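Speaker notes – "Sorting the returns: what the arm changed at Zutstead"
Slot: 16 minutes plus questions. Two picture slides. Water on the lectern, clicker is the one with the green tape.

## Slide 1 – title

Say good morning, say which firm. Stikia hires out camping and picnic kit. Most people in the room will know the shop side and not the depot side, so start with the depot.

Zutstead is where everything comes back. A hire set goes out as one box and comes home as a heap: plates, cups, lanterns, bottles, pegs, other people's tea towels. Somebody has to take it apart, check it, clean it and make it into a set again.

Last July we handled 3842 returned sets. Leave that number up while you talk. It is the busiest month we have had and the one that made us look at the returns bench properly.

## Slide 2 – the bench before

No picture, just talk.

- One person per bench, standing, full shift
- Tip the box, sort by type, check each piece, put it in the right tray
- The reaching is what hurts. Shoulders first, then wrists
- People asked to be moved off it. Some asked every week

Be fair to the old way. A good sorter is fast and spots things without trying – a hairline crack, a lid that doesn't belong. We did not go looking for a machine because the staff were bad at the job. Say that sentence as written. There may be people from other depots in the room who have been told something different.

## Slide 3 – the kit

Keep this short, it isn't a technical talk. Tapsell supplied the arm and the two-fingered gripper. The software that keeps track of what is supposed to be in each set is called Pretatness, and we were already using it for stock before the arm came.

The trial bench was set up with a green cloth. Items go down on the cloth in ones and twos. The arm picks and places. A person stands at the next table and deals with whatever the arm leaves.
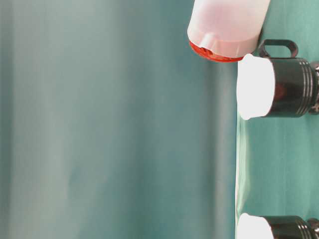
*Lit lanterns and a red-capped container on the green at the trial bench.*

Points to make with this one up:

- Lanterns get switched on as part of the check. We kept that step with a person. The arm can move a lantern but a member of staff decides if the light is good enough to hire out again
- Glare was a problem we hadn't planned for. A lit lantern is very bright next to a dark body, and the cameras had to be set with that in mind
- Clear and milky plastic took longer to get right than anything else on the list
- Round things laid on their side want to roll. We changed how people put them down, which meant a new habit for staff who had done it their own way for years

Pause here. The last point is the one people ask about afterwards. The machine needed us to be tidier at the start of the job, and that was extra work in the first weeks. We should have said so to the team before it arrived, and we didn't.

## Slide 4 – what changed for the people

Go slowly.

There are 12 people on returns. There were 12 before the trial. Nobody's hours were cut, and that was put in writing before the bench was built. If asked whether it will be true for ever, say that the letter covers 52 weeks from the start of the trial and that it will be looked at again then. Don't promise more than that.

What is different:

- Less reaching across the bench. More standing still and watching, which some people find harder on the back. We now swap every hour
- Two new jobs within the team: bench lead, and the person who sets the day's item list in Pretatness. Both are paid at the higher grade
- It is quieter in one way and lonelier in another. The old benches faced each other and people talked. The first layout had the operator facing a wall. We turned it round after complaints
- Checking is now a job in its own right. It used to be something you did while your hands were busy

Read out the comment from the staff survey: "I don't go home sore but I do go home bored." Leave it a moment. Don't soften it. We put it in the talk because it came up in different words on several forms.

## Slide 5 – tableware

Plates and cups are the bulk of what comes back, so this is where the arm has to earn its keep.
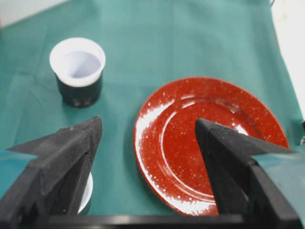
*From the gripper: fingers open, speckled red plate to the right, two-tone cup further back.*

- The view is the one the operator gets on the screen beside the bench. Staff asked for the screen. They wanted to see what it was about to go for
- A cup standing upright is an easy pick. A plate lying flat is not – there is very little edge to get hold of
- Shiny plates throw the light back. Same trouble as the lanterns, other way round
- When the arm gives up on an item it stops and waits. At first people took this as a fault and called the bench lead every time. Now they move the item and press continue

Mention the stop button. Everyone on the team can use it and no one has to explain why they did. Early on we were logging stops by name. The staff rep objected, we took the names out, and people started using the button when they should.

## Slide 6 – what we'd do differently

- Bring the returns team in before the order is signed
- Train in normal hours, on the real bench, with real returns
- Try the layout with cardboard boxes first
- Budget for the slow first weeks
- Keep one old-style bench going. We still have ours and it takes the odd shapes

If time is short, skip the cardboard boxes.

## Slide 7 – questions

Likely ones:

**Is it faster?** On cups, yes. On plates, no. On mixed boxes it depends how they're laid out.

**What did it cost?** Not ours to give out. Refer them to the Zutstead office.

**Would the staff go back?** Split. The ones with bad shoulders say no. A few would swap tomorrow for the talking.

Leave the contact slide up. Handouts are on the table by the door.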